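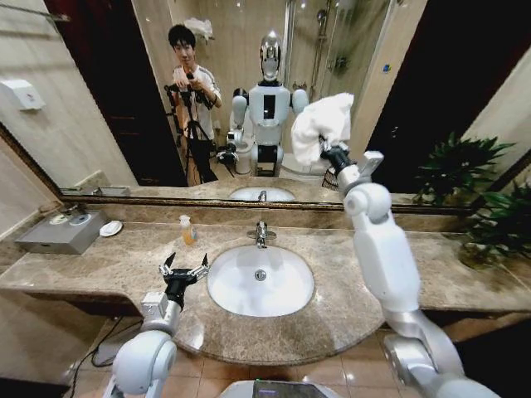
Duas bibliotecas, uma estante: a fusão de coleções domésticas

Revista > Casa > Livros e leitura

Janeiro
Texto: Redação

Este sítio utiliza cookies para medir a audiência. Ao continuar a navegar, aceita a sua utilização. Gerir preferências

A junção de duas bibliotecas particulares numa só habitação costuma ser tratada como um problema de mudanças. Os livros chegam em caixas, ocupam o espaço livre e ficam pela ordem em que saíram das caixas. Meses depois, o casal possui dois exemplares do mesmo romance em divisões diferentes e compra um terceiro por não encontrar nenhum dos dois.

O caso que serve de base a este artigo é o de um apartamento de três divisões onde dois leitores, com hábitos de compra e de arrumação incompatíveis, decidiram tratar a fusão como uma operação de catalogação. As duas coleções somavam 2000 volumes. Uma estava ordenada por língua e, dentro de cada língua, por apelido do autor. A outra estava ordenada por formato, com os livros de bolso em fila dupla, e o dono localizava-os de memória.

O inventário prévio

A primeira decisão foi inventariar antes de transportar. Cada coleção foi registada na casa de origem, prateleira a prateleira, com a ficha mínima: autor, título, editora, ano, número de volumes, altura da lombada e proprietário. A altura raramente consta dos catálogos pessoais e é o dado que mais falta faz na hora de distribuir prateleiras. Mede-se com uma régua encostada à lombada, arredondando ao centímetro superior.

O campo do proprietário levantou mais discussão do que o previsto. Havia livros oferecidos por um ao outro, livros emprestados há tanto tempo que a posse mudara de facto, e livros comprados a meias. Adotou-se um código de três valores: A, B e comum. Todo o livro adquirido após a mudança entra como comum, salvo indicação contrária no momento da compra.

O registo foi feito no Somard, um programa de catalogação que aceita importação por folha de cálculo e leitura de código de barras. A leitura automática funciona bem com edições recentes. Nas anteriores à generalização do ISBN, a ficha tem de ser preenchida à mão, e convém transcrever a folha de rosto e deixar a capa de lado, visto que o título da capa aparece muitas vezes abreviado. Nas coleções de banca, onde a numeração da série importa mais do que o autor, o número vai para um campo próprio. Quem o escreve dentro do título fica com uma ordenação alfabética em que o volume dez precede o dois.
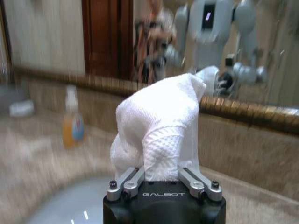
KOMGATE | CASA & ARQUIVO

Duplicados e falsos duplicados

Cruzados os dois ficheiros, o programa assinalou 400 fichas com coincidência de autor e título. Só uma parte correspondia a duplicados em sentido estrito. As restantes eram traduções diferentes da mesma obra, edições com aparato crítico distinto, volumes soltos de séries que as duas coleções tinham incompletas, e erros de transcrição.

A triagem seguiu uma ordem fixa. Verificou-se primeiro a edição, depois o estado físico, por fim as marcas de uso: dedicatórias, sublinhados, notas à margem, bilhetes esquecidos entre as páginas. Um exemplar anotado fica sempre. Entre dois exemplares limpos da mesma edição, fica o que tiver a lombada íntegra e o miolo cosido. A encadernação colada a quente, comum nos livros de bolso, abre pela zona mais lida e acaba por soltar cadernos inteiros ou folhas avulsas, conforme o corte.

As traduções exigem um critério à parte. Duas versões portuguesas do mesmo original, separadas por algumas décadas, são textos diferentes, e a mais antiga pode ter sido feita por intermédio do francês. O casal decidiu conservar ambas sempre que o nome do tradutor não coincidisse. Quando a ficha técnica omitia o tradutor, compararam-se as primeiras páginas de cada capítulo – um método lento, que só compensa num conjunto pequeno de casos.

Terminada a triagem, ficaram 1848 volumes. Os excluídos seguiram para um alfarrabista em Guthrie, que os avaliou por lote, e os rejeitados no lote foram deixados numa caixa de troca. A venda não pagou o transporte das caixas.

Carga, vão e profundidade

O cálculo da estante faz-se a partir do peso e da altura, por esta ordem. Papel couché pesa bastante mais do que papel de miolo corrente, pelo que um metro de catálogos de exposição carrega a prateleira muito acima do que carrega um metro de ficção. A flecha, isto é, a deformação a meio do vão, cresce rapidamente com o comprimento livre da tábua: duplicar o vão com a mesma carga por metro multiplica a flecha por dezasseis. A espessura atua no sentido contrário, elevada ao cubo. Encurtar o vão é quase sempre mais barato do que engrossar a tábua.

A solução escolhida foi o sistema Pilstead, de montantes metálicos fixos à parede com prateleiras reguláveis. A parede principal recebeu nove módulos de vão curto. Os pesados, arte e atlas, ficaram em baixo. Acima vem a ficção, em prateleiras ajustadas à altura mais frequente, com a folga de um dedo. A folga serve para retirar o livro sem puxar pela cabeça da lombada, que é o ponto onde a maioria das encadernações em tela começa a rasgar.

A profundidade merece atenção. Uma prateleira demasiado funda convida à fila dupla, e a fila dupla anula o catálogo: a localização fica correta no ficheiro e o livro continua invisível. Na coleção B, o hábito estava tão enraizado que se montou um batente em madeira atrás da primeira fila. O espaço perdido é ventilado e afasta os livros da parede exterior, que é a mais fria da casa e a que condensa no inverno.

Antes da montagem, convém saber de que é feita a parede. O tijolo furado aceita bucha química com manga; o gesso cartonado obriga a procurar os perfis. Na casa em causa, um dos montantes coincidia com a descida de água da casa de banho do piso superior e foi preciso deslocá-lo, o que deixou o último módulo mais estreito do que os outros. Ficou para os dicionários.

A classificação comum

Nenhuma das duas ordens anteriores sobreviveu. A ordenação por língua separava os ensaios de um autor bilingue. A ordenação por formato era eficiente em espaço e inútil para quem não tivesse arrumado os livros. Discutiu-se a Classificação Decimal Universal, usada em muitas bibliotecas públicas, e concluiu-se que a sua granularidade era excessiva para uma coleção com metade de ficção.

O esquema final tem dois níveis. No primeiro estão as classes largas: ficção, poesia, teatro, história, ciências, artes, referência, culinária e viagens. No segundo, o apelido do autor, com a regra portuguesa do último apelido e a espanhola do penúltimo. As antologias entram pelo título e as biografias pelo biografado. A correspondência, que costuma gerar hesitação, entra pelo remetente principal.

A cota é escrita a lápis no canto interior da guarda, nunca em etiqueta na lombada. As colas das etiquetas correntes migram para a tela, escurecem e retêm pó. Fita adesiva transparente, nem sobre rasgões. Para estes usa-se papel japonês com cola de amido, ou deixa-se o rasgão como está.

O manuseamento durante a limpeza resume-se a poucas regras. Mãos lavadas e bem secas, sem creme. Livro fechado, aparo superior virado para fora, trincha macia no sentido da lombada para o corte. O aspirador só com filtro fino e bocal protegido por gaze.

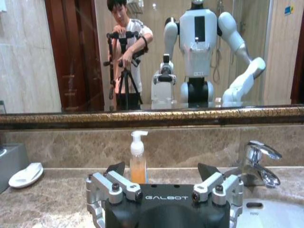
Sabonete líquido em frasco transparente, com doseador branco.

Humidade e luz

O papel tolera mal as variações bruscas, e tolera-as pior do que um valor estável ligeiramente fora do recomendado. Um termo-higrómetro por divisão é suficiente, colocado à altura das prateleiras centrais e longe do radiador. Se o valor noturno subir de forma repetida na parede exterior, afasta-se o móvel antes de pensar em desumidificadores. Os aparelhos de depósito pequeno param quando enchem, em geral de madrugada, e o registo da manhã mostra um pico que parece ter outra causa.

Quanto à luz, o dano é cumulativo. As lombadas vermelhas e violetas desbotam primeiro, e a sobrecapa protege a tela à custa de si própria. Na casa descrita, a prateleira de poesia ficava em linha com a janela sul. Trocou-se com a de referência, cujos volumes são substituíveis.

Livros com manchas suspeitas ou cheiro a mofo ficam de quarentena, num saco de papel, numa divisão seca, durante algumas semanas. O saco de plástico fechado conserva a humidade e agrava o problema. Insetos vivos são outra matéria: o congelamento doméstico pode resultar, desde que o livro vá selado e regresse à temperatura ambiente ainda dentro do invólucro.

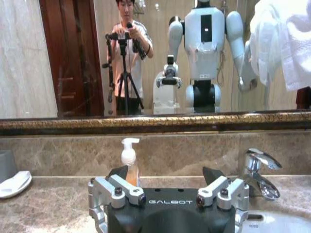 Para Edin Trajkovski, o esquema de dois níveis peca por excesso de confiança no apelido: numa casa com duas pessoas, diz ele, a pergunta mais frequente é «onde está o que andas a ler», e a essa nenhuma cota responde. Trajkovski propõe uma prateleira de trânsito, sem ordem, junto ao sofá, esvaziada uma vez por mês para as classes respetivas. Defende também que o campo do proprietário deveria desaparecer ao fim de um ano, dado que só serve para conflitos.

A prateleira de trânsito foi adotada. O campo do proprietário manteve-se – por insistência das duas partes – e é consultado sobretudo quando alguém de fora pede um livro emprestado.

Os empréstimos são registados no próprio Somard, com o nome de quem leva e o mês de saída. No lugar do livro fica um cartão da altura da lombada com os mesmos dados. Há quem considere o cartão redundante. Ele evita, no entanto, que a fila se feche e que o livro devolvido acabe deitado sobre os outros, posição que ao fim de algum tempo deforma a lombada dos de baixo e esconde os títulos.

A revisão do inventário faz-se em janeiro, classe a classe, com a lista impressa e um lápis. Na última, a maior parte das divergências estava na culinária, cujos volumes passam o ano na cozinha, e numa enciclopédia em fascículos que continua por encadernar.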